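Home Explore Notifications Messages Lists Profile

Thread on the Kontogiannis Block, now that the engineer's report has been released. I read all of it, appendices included. Posts will be short. 1/

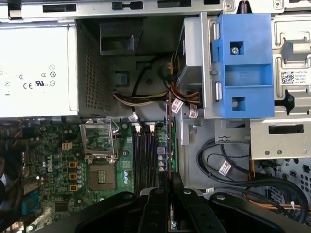 Background first. Four-story brick commercial building, corner lot, timber frame inside, vacant on the upper floors for 11 years. The ground floor was a shoe store until the city posted the unsafe structure notice in December. 2/

The notice cited three items: the east parapet, the rear fire escape, and the party wall it shares with the old Cevetard warehouse. Only the first two were described in any detail. The party wall got one sentence. 3/

The owner, Lumitz Properties, hired Chun-hung Yeh to do the structural assessment. He is a licensed structural engineer and has done masonry buildings of this age before. The report is 38 pages plus drawings. 4/

East parapet. The top courses lean outward and the mortar is gone behind the coping. Yeh calls for taking it down to roof level and rebuilding with new ties. He doesn't consider it repairable in place. I agree, for what that's worth. 5/

Fire escape. Anchors corroded at the second and third floors. It no longer counts as a legal exit under the current code anyway, so the recommendation is removal and patching. A new enclosed stair would be needed for any upper-floor use. 6/

Party wall. This is where most of the report goes. The joists from both buildings bear in the same wall, and the pockets are nearly back to back. Where the roof leaked, the joist ends on the Kontogiannis side are rotted. 7/

Yeh opened 11 pockets. Four had full bearing, five had partial bearing, and two had joists held up mostly by the floor deck and the neighbors on each side. Those two are under the worst section of the roof. 8/

His fix is a steel ledger bolted to the wall with new posts down to the basement slab, so the old pockets carry nothing. It's a common detail. The slab would have to be cut for footings at each post. 9/

Now the part that matters to the council vote. Demolition affects the party wall too. If the block comes down, the Cevetard side loses its lateral support and the exposed face is soft interior brick that was never meant for weather. 10/

The demolition bid from Zirix does not include bracing or facing that wall. It's listed under exclusions on the last sheet. So the demolition number people have been quoting is not the number for a finished demolition. 11/

Someone asked about floor loads. The report rates the second floor at 38 pounds per square foot as it stands, which falls short for offices. With the ledger and sistered joists it gets to office loading. Third and fourth are proposed as apartments, where the requirement is lower. 12/

Someone else asked about the sidewalk shed. It stays until the parapet is down, under either plan. The permit for it is separate and the owner has been renewing it. 13/

Bláthnaid Ó Dubhghaill, who chairs the landmarks board, asked at the hearing whether the cornice could be saved. Answer from the report: the brackets yes, the sheet metal between them mostly no. Yeh suggests cataloging and storing the brackets before the parapet work starts. 14/

The board has 883 signatures in favor of keeping the building. That isn't an engineering input, but it is in the packet, so I'm noting it. 15/

What the report doesn't cover: asbestos, the elevator pit, and the vault under the sidewalk. The vault is on the 200-scale utility map and nowhere in the drawings. I'd want it surveyed before anybody parks a crane on that corner. 16/

It also doesn't give a cost. Lumitz says it will have a repair estimate before the vote. Until then any comparison is one partial bid against nothing. 17/

Correction to post 8: the pockets were opened on the second and third floors only. The fourth floor was checked by probe from below. Page 22, second paragraph. 18/

Copies of the report are at the clerk's counter, and the drawings are in a separate folder that you have to ask for. The hearing resumes at 7 p.m. in the upstairs room. Written comments are accepted until the item is called. 19/19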